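Prillora: An Open Studio Gallery
Teaching a kitchen, one cup at a time

Welcome, and thank you for stopping by the gallery page! Those of you who came to our winter open studio will remember how crowded the back room got, and how hard it was to see the big monitor over everyone's shoulders (sorry to the people who ended up standing on the stairs). Quite a few visitors asked if they could look at the kitchen again at their own pace, with a cup of tea and without somebody's backpack in the way, so I promised I'd put a couple of views up along with the stories that go with them.

For anyone new, Prillora is our little project on teaching robots by demonstration. We don't write out a long list of instructions for how to pick up a mug. One of us sits down with the controller, steers a simulated arm through the job by hand, and the software keeps a record of how it was done, every hesitation included. Do that enough times, with enough different people, and a program can begin learning from the lot. Our kitchen exists only inside the computer, and that's a great comfort when it's your first afternoon at the controls and you've just swept a whole row of crockery onto the floor.

The task for this gallery is the one we call Min, as in minimum, because it's the smallest useful thing we could think of: bring the gripper down over a white cup and take hold of it. Soledad Goicoechea wrote the task sheet for it, and it fits on half a page. I remember thinking it would be too easy to bother showing people. Then I tried it myself, and I've been a good deal humbler ever since!

Both views come from the same spell at the marble counter.

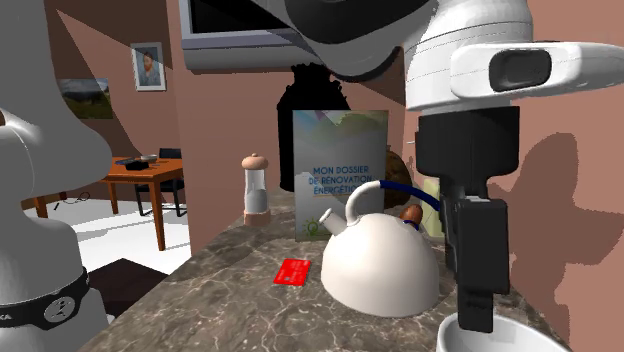 Coming down toward the cup, with the kettle standing close by and the renovation folder upright behind it.

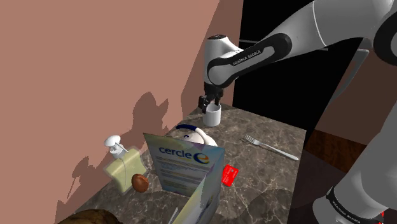 Fingers either side of the white mug. The fork and the little red card are lying over on the marble, too.

What people most want to know is how it feels to drive, so let me try to describe it. You hold a controller a bit like a chunky pen, and the gripper follows your hand, only scaled down, so that a generous sweep of your arm becomes a modest little movement on the screen. A button under your thumb closes the fingers. The first few minutes are lovely. You wave the thing about, you feel marvellous, you wonder what all the fuss was for. Then you try to line up with the rim of a mug and discover that you have no idea how far away it is.

Depth is the trouble. On a flat monitor you can be perfectly centred from one viewpoint and well out of line from another, and so we keep more than one view open and teach everybody to glance between them, the way you check your mirrors when you're backing out of a driveway. Capucine Huet, who has done more of these demonstrations than the rest of us, watches the shadows as well. When the shadow of the gripper does something she doesn't expect, she stops and has another look before going any lower. I've borrowed that habit and it has saved me many a knocked-over cup.

The other thing newcomers find odd is that we ask them to be a little bit boring. It's tempting to show off with a great swooping approach, and our younger visitors in particular had some very stylish ideas. A steady descent is much kinder to the learning program, though, and it's kinder to whoever has to go through the recordings afterward. At the moment that person is Emiliano Paredes, who goes through them on Monday with the door closed and the radio on. He keeps the wobbly ones, by the way. A small correction on the way down is useful, and he'd sooner have a demonstration where somebody drifts to one side and comes back than one where everything went right by luck. The ones he throws out are those where a person gave up halfway and set the controller down to answer the phone.

The checking is helped along by Detex, a small tool Gunnlaugur Eskildsen put together for us. It goes through each recording and flags the places where the fingers touched something they weren't meant to. It was a touch overzealous in its early days and flagged nearly everything, including the cup, but it has settled down nicely. We had 297 demonstrations of Min that passed both Detex and Emiliano by the time of the open studio, and we're aiming for some 2000 before we try training on the full set. That sounds like a mountain, I know. Each one is short, and with a good playlist going the time passes quickly.

I should say a word about the clutter as well, since a few visitors very politely asked if we'd thought of tidying up. We do it on purpose! A bare counter would teach the arm about bare counters, and I don't know anyone who has one of those at home. Lucía Llorente looks after the arrangements, and she'll happily spend a morning shuffling things about so that the next batch of demonstrations has something new to reach past. Her favourite arrangements are the ones where you have to come in at an awkward angle. Mine are not, but I do see the point of them.

Our next task is called Skindari, and it asks for 2 actions in a row: pick up the cup, then set it down somewhere else without letting it tip. The setting down is harder than you'd think, as people tend to let go a hair too early. We're still arguing over how gentle a landing has to be before it counts.

If you'd like to have a go yourself, drop-in sessions carry on through March, from four o'clock until we get hungry. You don't need any experience with robots or with games, and you're welcome to just watch for a while first. Bring a sweater, the back room is chilly, and please use the side door as the front one sticks.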